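Kitchen Month at Bronasmont, Table 2

Hi again! If you're new to this page, I spend a silly amount of my week teaching a pair of robot arms to do kitchen chores, and I post a gallery whenever we switch to a new task. I don't write code for any of it. I drive the arms, they do what my hands do, and all of it gets recorded so a program can try to copy it later. In December we moved on from folding towels (good riddance) to what we call Dagdag, our name for the whole family of cooker-and-plate tasks. So, pictures!
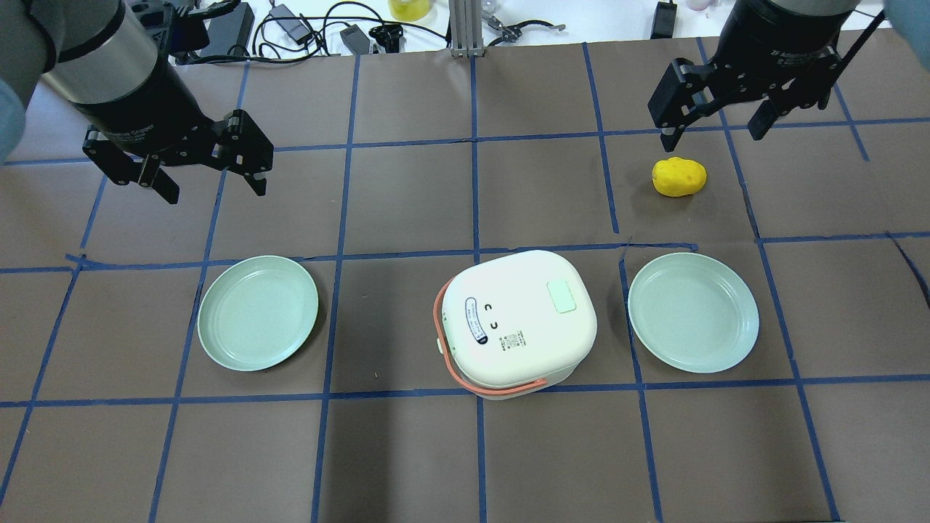

Lid down, both grippers open, a mint-green plate on each side of the cooker. 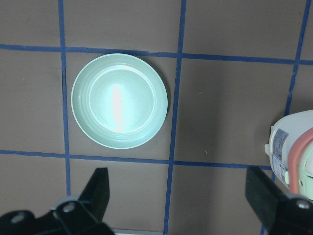
One of the plates from up close, with the tape squares around it.

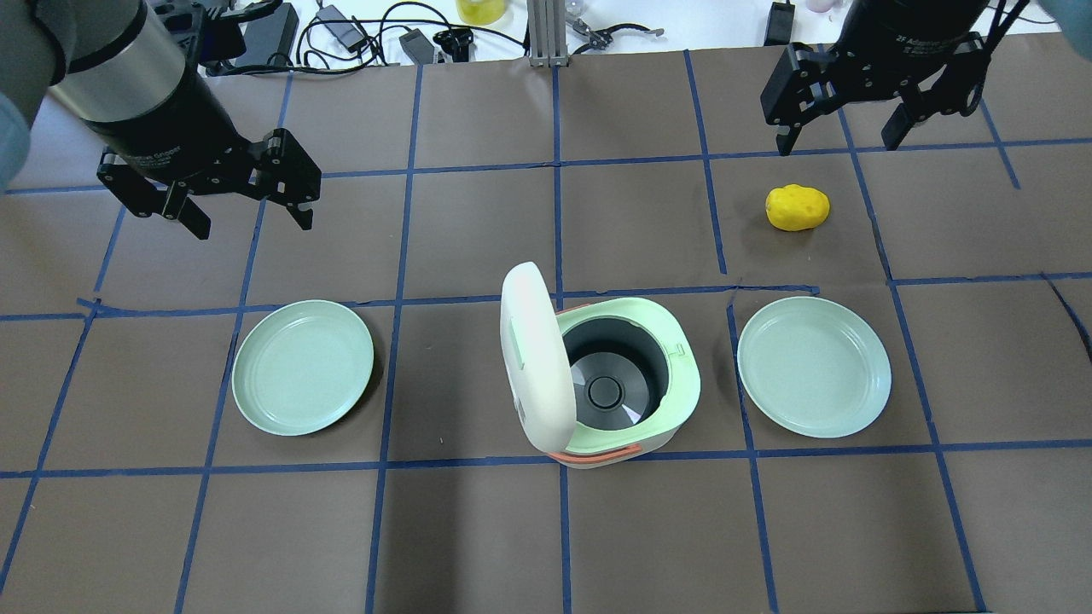

Lid up, pot empty, and the yellow potato shape out behind the right-hand plate.

Driving two arms at once is a funny skill, and I was awful at it for a good long while. Your own elbows know where they are, but a robot's elbow is a rumor. My first few days I kept watching my hands when I should have been watching the table, and I'd come in way too high over everything and just pinch the air. What finally helped was picking a landmark for every move and saying it out loud like a crazy person. The blue tape is great for that! When I practice going for the potato I mutter "one square back from the right plate" the whole way over, and that gets the right arm above it before I even think about closing the fingers. Then it's slow, slow, slow, and squeeze. I still mutter. My neighbor at the next station has started wearing headphones.

The plan for Dagdag is 4000 good runs, and I'm at 774 as I write this. A good run means no long pauses, no bumping the two arms together, and no fixing a mistake so clumsily that you wouldn't want it copied. I used to throw out every run with a wobble in it. These days I keep the small recoveries, the ones where you miss a bit, back off and try again, and I wish I'd started doing that sooner.

Lids are my favorite part of the job and also the thing that makes me grumpiest. Opening one by remote control takes a light touch, and there's no feeling in the handles on our setup, so you learn to judge everything by eye. I did 100 practice tries on lids alone before I let myself record any. (Coffee does not help. Ask me how I know.)

The software we record with is called Stalta, and it has one feature I love: you can tap a pedal to mark the exact second you switched from one step to the next. It saves so much scrubbing through video in the afternoon! It also beeps if you forget, and I hear that beep in my sleep.

Next gallery will be from the Clindthorpe room, where the tables are taller and I'll have to learn my landmarks all over again. If you drive arms too, tell me what you say out loud while you do it. I'd love to steal a few.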